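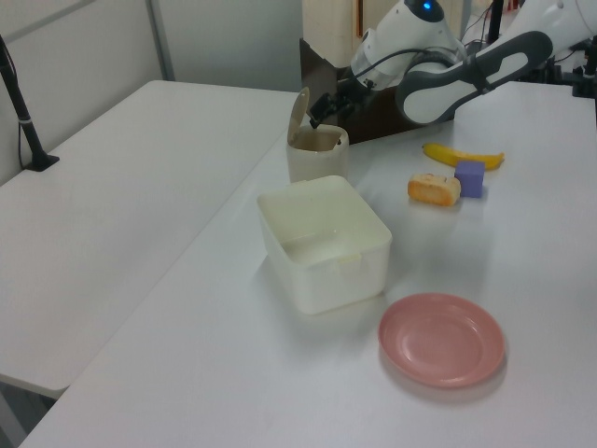 Likcombe Surface Paste for White Tabletops

Net weight: 5 oz
Form: soft paste in a screw-top jar
Color: off-white
Scent: none added
Made by: Danora
Page updated 2 Feb 2021

Likcombe Surface Paste is a mild cleaning paste for white and light-colored tabletops, desks, shelves and counters. It lifts coffee rings, pencil marks, shoe polish, food coloring and the gray film that builds up where people rest their arms. It is applied by hand with a damp cloth and wiped off with clean water. It does not need to be mixed with anything.

The paste contains a very fine mineral powder in a vegetable soap base. There is no bleach in it and no wax. It will not leave a shine, and it will not fill scratches or hide chips. If the top is worn through to another color, the paste will clean the worn spot but the spot will still show.

What it can be used on

Laminate, melamine, sealed and painted wood, powder-coated metal, solid surface counters, glazed tile, enamel and most hard plastics.

What it should not be used on

Unsealed wood, unsealed stone, marble, high-gloss acrylic, piano finishes, mirrors, phone and computer screens, and anything finished with oil or wax. The powder is fine but it is still a powder, and on a high-gloss finish it can leave a dull patch. Chalk paint will come off on the cloth.

Directions

Test first in a spot that doesn't show, such as the underside of the front edge. Wait until the spot has dried before deciding.

Clear the table and brush off crumbs and grit. Grit caught under the cloth is the usual cause of scratches.

Wet a cotton or microfiber cloth and wring it out well. Pick up a small amount of paste on the cloth. A lump the size of a pea covers more area than most people expect.

Rub in small circles with light pressure. For a set stain, spread the paste over the mark, leave it for 5 minutes, then rub. Do not let it dry on the surface. If it does dry, lay a wet cloth over it until it softens and wipe it up.

Rinse with a clean wet cloth and dry with another. A white haze after drying means some paste was left behind. Rinse again.

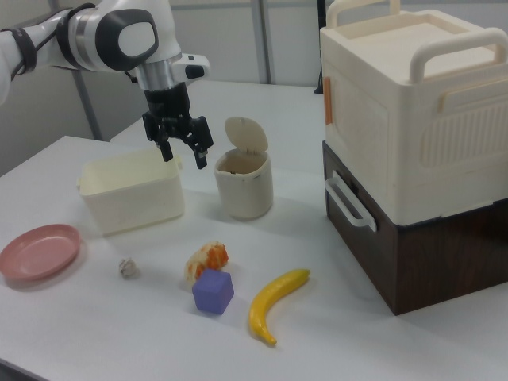 Judging the result on a white table is harder than it sounds, and a good share of the complaints we get come down to lighting. Ceiling lights change the color of a white surface through the day and from one side of the room to the other. Under indoor lighting a clean white top can have a slightly grayish tint, as this one does, and more scrubbing will do nothing for it. Look at the table by a window in the daytime, or hold a sheet of plain printer paper against it. If the paper and the table go gray together, you are looking at the light. Things that live on the table can throw you off too. A cream bin standing on a white top makes the area next to it look cooler in color than it is, so move it well away before you compare.

Rings and outlines

Anything left standing in one place for months will leave an outline. Most of the time it is dust and cleaning residue that has collected around the base, and a single pass with the paste takes it off. Rubber feet are different. Some rubber reacts with the finish on the table and turns it yellow or brown, and the color is then in the finish itself. The paste may lighten a rubber mark a little. It won't remove an old one. Felt pads or a cork mat under the item will keep it from getting worse.

Sunlight does something similar in reverse. If the top has yellowed with age and a covered area has stayed white, the covered area is the original color, and cleaning will not bring the rest back to match.

Marks we have tested

Our product tester, Janelle Villanueva, keeps a set of sample boards in the Danora workroom and marks them up with whatever customers write in about. Her notes as they stand:

Coffee and tea: comes off in one pass, fresh or old.
Ballpoint pen: comes off on laminate, leaves a faint line on painted wood.
Permanent marker: lightens on most tops. Use rubbing alcohol first where the finish allows it, rinse, then use the paste.
Pencil and graphite: comes off easily. Change to a clean part of the cloth or you will spread it.
Turmeric and curry: leave the paste on for the full time, and repeat. What remains usually fades with daylight.
Beet and berry juice: comes off.
Hair dye: poor results. Old hair dye did not move at all.
Newsprint: comes off.
Candle wax: scrape off with a plastic card before cleaning. The paste takes up the greasy patch underneath.
Tape residue: use a citrus remover, then the paste.
Hot pan marks: not a stain. No cleaner will help.

Cloths

Each jar ships with a pack of 3 cotton cloths from Bralletti. They are a flat weave with hemmed edges and can be machine washed warm. Do not use fabric softener on them, as it leaves a coating that smears. Replacement cloths are listed on the accessories page.

Please don't use melamine sponges together with the paste. Each works on its own. The two used together cut too fast and will dull a satin finish.

Storage

Keep the lid on tight and store the jar below 70 °F if you can. A kitchen cabinet away from the stove is fine. In a hot garage the soap separates and rises to the top. Stir it back in with a clean spoon and use as normal. If the paste has dried out, add warm water a few drops at a time and let it sit overnight with the lid on.

A jar that has frozen should be thawed slowly indoors. The texture will be grainier than before and we would not use it on anything glossy.

Safety

Keep out of reach of children and pets. May irritate the eyes. If it gets in the eyes, rinse with plenty of water and see a doctor if irritation continues. People with sensitive skin should wear gloves. Not for use on dishes, cutting boards or the inside of food containers. On tables where food is served, rinse well before use.

Customer comments

"I run a framing counter and the top was gray from mat board dust and pencil. Came up well. The corners took two tries." Kayode Omoregie

"Works on the kitchen table. I wish the jar had a wider mouth." Felicidad Ignacio

"Did not take out a rubber mark from an old lamp base. The page does say that, I read it afterward. Good on everything else." Arūnas Ķēniņš

Ordering and shipping

Sold by the jar or by the case. Orders go out from our Dagdag warehouse by ground service. We hold shipments to very cold areas until the weather lets up, and you will get an email if yours is being held. The larger refill tub is out of stock and is expected back in May.

Unopened jars can be returned for a full refund less shipping. If a jar arrives with a cracked lid, send a photo of the lid and the label to customer service and we will mail a replacement. You do not need to send the damaged jar back.

For questions about a surface that isn't listed, write to Mohammed-Awal Tetteh in customer service. Include the maker of the table if you know it, and say whether the finish is glossy or matte.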